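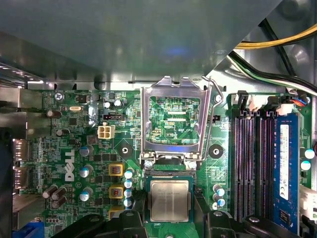
17 Mar 2023, bench notes, Edunstead room

Socket work on the gray Dell case. Writing this up the same evening while I still remember which parts I believe and which parts I only went along with.

The claim going around, from Brândușa Bogdan's write-up in October, is that a processor can be put in with the board left in the case, side panel structure and all, and that pulling the board first is a habit left over from older machines. She may be right. I've read the write-up twice and what I don't see in it is a single word about the days when it went badly. So I'm writing down the bad parts too.

**What I was working with**

- Dell board, green, still in the case
- socket empty, load plate up, lever up
- one chip, silver heat spreader on a green substrate
- no cooler on yet, so the mounting points either side of the socket are clear
- task light, the Udik one with the bad neck
- notes sheet from Tistia, which I disagree with in two places (below)

**Access**

The wide gray panel hangs over the top part of the board. I'd been told this was not a problem. It is a problem. It doesn't touch anything near the socket, fine, but it throws a shadow along its own edge and it bounces light back at you off the flat part, so you get a dark strip and a glare patch side by side. I moved the lamp until the glare was off the socket and then couldn't see the cables. Moved it back.

The cables are the other thing. There's a thick yellow one across the upper right and a bundle of black and green-and-white wires that comes down toward the right side of the board. The write-up says "route loose wiring away." Away to where? It's a case. I pushed the bundle back with two fingers, let go, and it came back to more or less where it started. Pană suggested a bit of paper tape on the case wall. I didn't do it today, because I wanted to see how it went without, and I would do it next time.

**Load plate and lever**

The plate stands up by itself once the lever is released. Tistia's sheet says to hold it back with a thumb for the whole step. I don't think this is needed and I think it's worse, as the thumb ends up over the one thing you're trying to look at. I left it standing.

The lever is on the right as you look down, bent, and thin. It looks flimsier than it is. Still, with the wires on that same side I kept checking that nothing had got hooked under it. Checked three times. Would check again. If you close that lever on a wire you'll have a bad afternoon, and the sheet doesn't mention it at all.

One small thing I liked: the socket has CPU printed at the bottom of the contact area in white letters. No use for alignment, but it does give you a fixed "this way is down" to say out loud when two people are looking from different sides of the bench. We had an argument last time that was purely about whose left it was.

**The chip**

Hold it by the sides and bring it in level. Everyone says this, and everyone says it as though level were easy to judge from above. From straight overhead a slight tilt is almost impossible to see. What I ended up doing was holding the chip just below the socket, flat over the board, and comparing its edge with the hinge bar. If the two lines look parallel you have the rotation right. It tells you nothing about tilt. For tilt I put my head down at the side of the case, which the overhanging panel makes about as pleasant as you'd expect.

The lettering on the heat spreader is faint. Under the lamp I could tell there were several lines of it and could not read them. The sheet wants the marking copied into the log at this stage. I think that's the wrong moment. Read it at the desk, before the chip goes anywhere near the case, and write it down there. I've changed my copy of the sheet and will argue about it later.

Orientation: do not go by the text direction on the lid. Look for the notches or the corner mark and match those to the socket. I know somebody here goes by the text and says it has never failed. I'd like to see how many boards that covers.

**On the numbers**

The October write-up gives 500 insertions without a damaged contact. I asked what counted as an insertion. The answer was that a chip lowered, lifted and lowered again counted as two. I asked how the contacts were inspected. The answer was "by eye", and with that panel in the way I don't put much weight on by eye. If only the first 100 were looked at under the magnifier, then 100 is the number, and the rest is hope.

I'm also not convinced by the time saving. She has 17 minutes saved per machine by leaving the board in. Maybe, if you have the lamp right and the wires taped and you've done it all week. I spent longer than that on the lamp.

**What I'd do differently**

1. Tape the bundle back first, before the plate goes up.
2. Second lamp, low, from the left. The three inductors with the yellow edges are on that side and nothing tall seemed to block the light there, but check before trusting me.
3. Marking read and logged at the desk.
4. Plate left standing, no thumb.
5. Hand mirror for the tilt. I don't trust my neck.

**Open questions**

- Does the panel come off on this case without pulling anything else? Pană thinks yes. Neither of us has tried. If it does, half of this page is pointless and I'd be glad.
- Is the small silver screw at the left end of the hinge bar meant to be snug or tight? The sheet has no figure. I haven't touched it and would ask others not to until we know.
- The little red-and-blue wire connection near the right edge, just under the bundle. What is it for? It isn't on the drawing I have. Leave it alone for now.

Brândușa gets a copy of this. She'll say I'm being difficult - she said so last time, and then she changed her step four. I'm still willing to be shown that board-in is better. I want to see it on this case, with these cables, and with somebody looking at the contacts under the magnifier before and after.

Lamp neck needs a new screw. Ordering one.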